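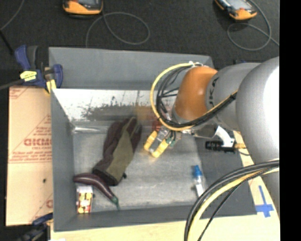
ビンピッキング学習データの収集手順(固定カメラ+産業用アーム構成)

最終更新:2021年7月10日

本ページでは、グレーの開放型ビンに雑多な物体を入れ、アームによる把持試行を記録して学習用データセットを作る手順をまとめる。対象は社内のWarnentセルで、収集ソフトにはGadden、保存先にはPlaltholmサーバを使う。アームの立ち上げとハンドアイキャリブレーションは完了しているものとする。未実施の場合は先に立ち上げ手順書を参照のこと。

1. 用語

試行:アームがホーム位置を出てから戻るまでの一回の動作。成功・失敗を問わず一件として保存する。
エピソード:ビンの中身を入れ替えずに続ける試行のまとまり。上限は10試行とする。
セッション:キャリブレーション確認から次の確認までの区間。

2. ビンの固定

ビンは作業台にクランプで固定する。締め付け後、縁を手で押して動かないことを確認する。エピソードの途中でビンがずれると、それ以降の深度画像と把持座標の対応が崩れ、後処理では復元できない。ずれに気付いた時点でエピソードを打ち切り、手順3からやり直す。

台上の基準位置はテープで示す。テープは剥がれかけたものを重ね貼りせず、一度全部取り除いてから貼り直す。貼り直した後は、必ず固定カメラの基準画像を撮り直すこと。

ビン底面の擦れや曇りは清掃の対象としない。見た目が変わるほど磨くと、それ以前のデータと背景の分布が変わる。付着物だけを乾いた布で拭き取る。

3. キャリブレーション確認

(1) ビンを空にする。
(2) Gaddenのメニューから「check_extrinsics」を実行する。
(3) アームが底面上の5点を順に指す。各点の誤差が許容値内であればセッションを開始する。
(4) 一点でも許容値を超えた場合は再測定する。二回続けて超えた場合はフルキャリブレーションを行う。

許容値は設定ファイルの tolerance_mm に書かれている。セッションごとに書き換えてはならない。

4. 物体の選定と配置

一エピソードに入れる物体は、材質と形状が偏らないように選ぶ。透明なボトル、小型の箱、手袋のような布製品、ナスのような曲がった形のものを混ぜるとよい。剛体の箱ばかりを集めたデータでは、布の端や透明な面に対する把持点の推定が安定しない。

配置の規則は次のとおり。

・物体はビンの上から落とすか、手で無作為に置く。見栄えよく並べない。
・物体同士の接触は許容する。壁際に寄った配置も意図的に含める。
・カメラから完全に隠れた物体がある場合は、そのまま記録し、備考欄に occluded と入力する。
・液体の入った容器は使わない。ボトルは空にして蓋を閉めておく。
・布製品は毎回広げ直す必要はない。丸まった状態も必要なサンプルである。

物体IDは配置前にバーコードで登録する。登録のない物体が混入したエピソードは、検査の段階で全件除外される。

5. 記録の開始

Gaddenを収集モードで起動し、次の項目を設定する。

session_name:日付と通し番号
policy:random または learned
max_trials:10
save_depth:true
save_gripper_state:true

データセットの初期段階では policy を random とし、候補点を一様に抽出する。試行数が3,000を超えた時点で最初のモデルを学習し、以後は learned に切り替える。切り替え後も、一定の割合で random の試行が混ざるように explore_ratio を残しておく。これを0にすると、モデルが選ばない姿勢のデータが増えなくなる。

6. 試行中の監視

動作中はビンの内側に手を入れない。オペレータは非常停止ボタンに手が届く位置に立ち、次の点を見る。

ケーブル:アーム先端付近のケーブルが手首の回転でねじれ、ビンの縁やグリッパに掛かっていないか。余長が多いとカメラ視野にも入る。掛かった場合は一時停止し、アームをホーム位置に戻してから結束をやり直す。2月の収集では、結束の緩みを放置したために一セッション分の画像で物体が隠れ、破棄した。

グリッパ:指先が底面に強く当たっていないか。接触力の上限に達すると自動停止するが、停止した試行も失敗例として保存する。再起動時に「discard」を選ばないこと。

物体:ビンの外に落ちた場合は、エピソードが終わるまで戻さない。途中で戻すと、物体一覧と画像の対応が取れなくなる。

7. ラベル付け

成否の一次判定は自動で行われる。持ち上げ後の指の開度と、試行前後のビン画像の差分を用いる。薄い布や細い物体では開度がほぼ全閉になるため、誤って失敗と判定されることがある。布製品を含むエピソードは、必ず人が再確認する。

ラベルは次の四種とする。

success:物体を一つだけ持ち上げ、保持した
multi:二つ以上を同時に持ち上げた
drop:持ち上げたが、搬送中に落とした
miss:持ち上がらなかった

判断に迷う試行は unknown とし、学習には使わない。推測で四種のいずれかに入れてはならない。

8. 保存と検査

エピソードが終わると、データは一時領域に書き出される。セッション終了後に次を実行する。

gadden verify --session <名前>
gadden push --dest plaltholm

verify は13項目を検査する。よく出るエラーは次の三つである。

E03 タイムスタンプ不一致:カメラとアームの時刻同期が外れている。同期サービスを再起動し、該当セッションは送信しない。
E07 深度欠損:透明物体の周囲で欠損が多い場合に出る。警告扱いのため、送信してよい。
E11 物体ID未登録:登録漏れ。後から追記せず、該当エピソードを除外する。

9. Medeirosセルで収集する場合

Medeirosセルはビンの深さとカメラの高さが異なる。手順は共通だが、設定ファイルは必ず medeiros.yaml を読み込むこと。両セルのデータは混ぜて学習できるが、評価用データはセルごとに分けて保存する。

送信済みのセッションを修正する場合は、上書きせずに版番号を上げて再送信する。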